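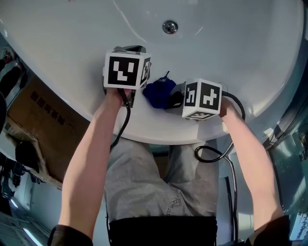 *Bañera blanca de acabado brillante con desagüe cromado redondo y un paño azul oscuro sobre el fondo.*

# Preguntas frecuentes: limpieza y conservación de bañeras

Ficha de mantenimiento para los inquilinos de los apartamentos Allier. Última revisión: marzo. Responsable técnico: Erdal Kaplan.

## ¿Qué producto se utiliza para la limpieza ordinaria?

Detergente neutro líquido diluido en agua templada. La dosis figura en la etiqueta interior del armario del baño. No se admiten polvos abrasivos ni cremas con carga mineral, aunque el envase indique «apto para baños».

## ¿Qué tipo de paño conviene?

Microfibra o algodón lavado, sin costuras rígidas ni etiquetas. Los paños de color oscuro deben lavarse por separado dos veces antes del primer uso: algunos tintes manchan las superficies claras si el tejido permanece mojado sobre ellas.

## ¿Se puede dejar el paño dentro de la bañera?

Durante la limpieza, sí. Al terminar se aclara, se escurre y se cuelga en la barra. Un paño húmedo y arrugado retiene detergente y puede dejar cerco, sobre todo junto al desagüe.

## ¿En qué orden se limpia?

1. Retirar cabellos y restos del desagüe.
2. Mojar toda la superficie con la ducha de mano.
3. Aplicar el detergente diluido y esperar 3 minutos.
4. Pasar el paño desde el borde hacia el fondo, en pasadas largas.
5. Aclarar y secar.

El desagüe se repasa al final, con la parte limpia del paño.

## ¿Cómo se elimina la cal?

En bañeras acrílicas se aplica ácido cítrico: 15 g por cada 1000 ml de agua, con paño empapado, y se aclara a los pocos minutos. En bañeras de acero esmaltado debe consultarse antes el modelo, ya que no todos los esmaltes son resistentes a los ácidos. El vinagre de limpieza no está autorizado en los apartamentos con grifería Tonitz.

Nunca se mezcla un desincrustante con lejía: la combinación desprende cloro gaseoso.

## ¿Qué se hace ante una línea fina en la superficie?

Primero, comprobar si es suciedad adherida: se humedece la zona y se frota con la yema del dedo. Si la línea persiste y no se nota con la uña, basta con anotarla en la hoja de incidencias. Si la uña se engancha, hay que avisar a mantenimiento.

Las reparaciones en acrílico se lijan al agua con grano 2000 y se pulen después. Las realiza únicamente el taller Athanasiadis; el inquilino no debe lijar por su cuenta.

## ¿El cromado del desagüe requiere otro tratamiento?

Agua, detergente neutro y secado inmediato. Los estropajos metálicos rayan el recubrimiento. Si el agua evacua despacio, no deben emplearse desatascadores químicos — la junta inferior de los modelos Deltley no los tolera.

## ¿Con qué frecuencia se limpia?

Limpieza completa, una vez por semana. Aclarado y secado, después de cada uso.

## ¿A quién se comunica un daño?

A Ataahua McAlister, en recepción, antes de las 18:00. Conviene indicar el número de apartamento, la posición del daño respecto al desagüe y el último producto aplicado.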